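Bar soap going to mush in the dish, what works?
Home & Household > Bathroom

wpaquette
Moved in January and the new place has one small sink with almost no ledge. I went back to bar soap after years of the pump stuff and every bar turns to paste on the bottom within a week. Tried a flat ceramic dish first, then one with ridges. I buy the oval bars from Chowdary, 11 to a box, so I'd like them to last.

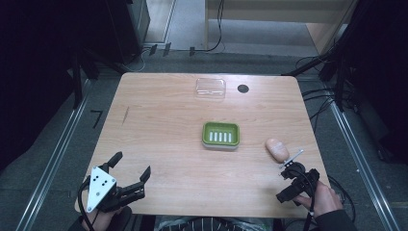

Reply 1 — tilelady
Ridges help but only if the water has somewhere to go. If the dish holds water underneath, you have a tray with a puddle in it. Tip it out every night. I do mine when I brush my teeth.

Reply 2 — gedo_mark
Get two bars going and swap them. One in the shower, one on a shelf drying out. A bar that gets a full day off lasts a lot longer. We are four people in the house and this made more difference than any dish I bought.

Reply 3 — hallway38
I don't agree with swapping. You end up with two soft bars. The real problem is where the dish sits. If the shower or the tap hits it, nothing will save the soap. Move it to the far side of the sink.

Reply 4 — gedo_mark
They only go soft if you put them back too soon. Leave the second one somewhere with air, not in a closed cabinet.

Reply 5 — wpaquette
There is no far side of the sink. It is 11 inches across. I can put a shelf on the wall but I rent, so no drilling.

Reply 6 — oldpipes
Magnetic holder. You press a metal cap into the bar and it hangs from an arm stuck to the tile. Mine is an Eken and has been up since we redid the bathroom. The soap dries on all sides.

Reply 7 — tilelady
I had one of those and the bar dropped off every time it got down to a sliver. Then you are fishing it out of the drain. Also the sticky pad came off my wall and took some paint with it.

Reply 8 — oldpipes
It needs to go on tile or glass, not on paint. And move the cap to a new bar before the old one gets that thin.

Reply 9 — hallway38
What kind of soap is it? Soft bars with a lot of glycerin will melt whatever you do. Harder ones hold up. Take them out of the wrapper and leave them in the linen closet for 6 weeks before you use them. My grandmother did this and her towels smelled good too.

Reply 10 — gedo_mark
Agree with hallway on that one. Mine sit out at least a month.

Reply 11 — wpaquette
The label does list glycerin, pretty high up. I have taken the rest of the box out of the wrappers and put them in the closet. For now I'm emptying the dish at night and I'll look at the magnet thing for the tile over the tub. Will post back when I get to one of the aged bars.

— Wayne Paquette

Reply 12 — tilelady
Save the slivers. Wet them and press them onto the next bar, they stick fine by morning.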